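Braising Spice at Home: What the Packet Does and What It Leaves to You

Project report, Food and Households module
Submitted Mar 20, 2022

Background

The module handbook asked for "a modest practical inquiry into one prepared food." Most of the class chose bread. I chose the braising spice packet, because I had been eating things cooked with one for a good part of my degree without ever reading the back.

A braising spice packet (lu liao, 卤料) is a bag of mixed dry spices meant to be simmered in water with soy sauce and sugar. Meat, eggs, tofu or whatever is threatening to expire goes in, and comes out darker and more interesting. The broth can be strained, kept and used again, and serious households keep theirs going for years. Mine has never lasted a week, for reasons of fridge politics.

The questions were simple. How much of the finished dish comes from the packet and how much from the cook? Is a bought mix better value than a mix assembled from jars? And can the results be stored in a shared house without loss of quality or friendship?

Method

Two batches were cooked. Batch A used a bought packet. Batch B used loose spices from Petia, the dry goods shop behind the bus station, weighed out to match the ingredient list on a packet as nearly as I could manage. Both were cooked in the same Rothe stockpot, which has one handle and a lid from some other pot. Everything else was held constant, except the kitchen, which was held by my housemates until after nine.

Tasting, packing and note-taking were done at the table. I had planned to use matching containers for everything. The matching containers had gone wherever matching containers go, so I worked with clear plastic ones of assorted shapes and gave up on stacking.

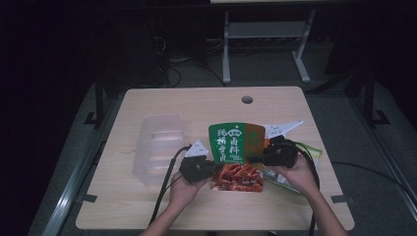

My tutor objected at the draft stage that two batches do not make a comparison, they make a dinner, and asked how I proposed to separate the effect of the spice mix from the effect of my getting better at braising between the first attempt and the second. I had no good answer then and have only a partial one now. I cooked Batch A again after Batch B, and it was still recognizably Batch A, with the same sweetness up front and the same late heat. So the cook may have improved, but not enough to show up in the pot. The tutor's second remark, that the word "delicious" should not appear in a results section, has been followed with some effort.

Tasters were asked to write one line on each batch before speaking to anyone. This rule was broken at once. The written lines are in the appendix, along with a complaint about the lighting.

Results

Batch A was preferred for meat. The word "rounder" came up in several of the written lines, although no two tasters could agree on what it meant. Batch B was preferred for eggs and for dried tofu, where the chili had less competition and the star anise did not sit on top of everything like a hat.

Simmering time mattered more than I expected. At 47 minutes the meat was seasoned on the outside and fairly blank in the middle. At 71 minutes it was done throughout, and the kitchen smelled of cloves until the following evening. Leaving the meat to cool in the broth did more for the flavor than any extra time on the heat - a step I skipped on the first attempt, owing to hunger.

On cost, the packet won easily. Buying jars in order to use a spoonful from each is a fine way to own jars. The saving would reverse for anyone who braises every week, and I have met people who say they do.

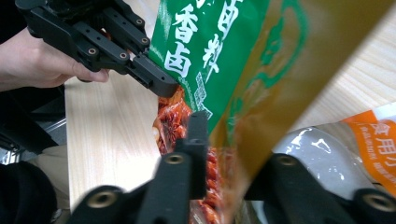
Storage turned out to be the weak point of both methods. An opened bag needs to be clipped, sealed in something else, or used up, and our household has historically preferred a fourth option, leaving it open next to the kettle. Whole spices do at least tell you what state they are in. With a clear window like the one on our green and gold bag, you can look over the reddish pieces inside before you commit a pot of meat to them, and I would now pick that kind of packaging over an opaque one at the same price. Ground mixes offer no such courtesy. The jar of five-spice at the back of our cupboard dates from a July before I moved in and smells of cupboard.

The cooked food kept well in a lidded container in the fridge. Freezing was fine for the meat and bad for the tofu, which came back with the texture of a bath sponge. The eggs were eaten before they could be tested.

Limitations

The sample was small and lived in my house. The scale, a Miser kitchen model with a cracked display, could not settle on a reading for anything as light as a bay leaf, so the bay leaves were added by eye. Batch B was matched to an ingredient list that gives no proportions, which means that "equivalent mix" in the method section should be read as "a guess, written down."

Reheating was not studied properly. The microwave was out of action for half the project, and the half when it worked was the half when there was nothing left.

Further work

I would like to follow one pot of broth through a whole semester, straining and boiling it after each use and tasting it on a fixed schedule. The Priltness hall kitchen has a fridge with a lock on it, and I have asked to be put on the list for a shelf.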